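23/04/2021 - bench notes, desktop teardown

Third of the old office desktops, tag 2701. Ewurabena has been promising these to the Derkum classroom set since February, so today I cleared the bench and stopped pretending to answer email.

Side panel came off after some language. Vacuumed what I could reach and brushed the rest. In-ho's label says "fine, just slow", which he also wrote on 239, and 239 wouldn't power on at all.

Heatsink off with a bit of a twist. The old paste had set like royal icing. Cleaned with wipes, then more wipes, then the good wipes Afroza keeps in her drawer (replaced, Afroza, if you're reading this).

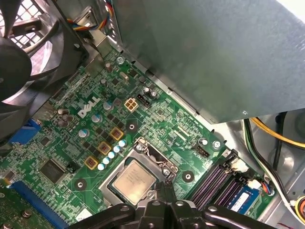 Left the processor in its socket. I see no point lifting it out just to admire the underside, and I remember what happened to the pins on 312. Going round the Dell board with a torch next, mainly the capacitors near the fan, as that's where Hyun-seo found the swollen ones last time. Anything domed or crusty gets a dot of marker on the chassis beside it - NOT on the board, please, we've had that conversation.

Case fan stays unless it rattles. Four-pin power plug to be reseated properly this time, until it clicks.

Still to do: fresh paste, memory test overnight, new coin cell. We are out of coin cells. The stock sheet says we have 100. Ask In-ho, who will say they're fine, just slow.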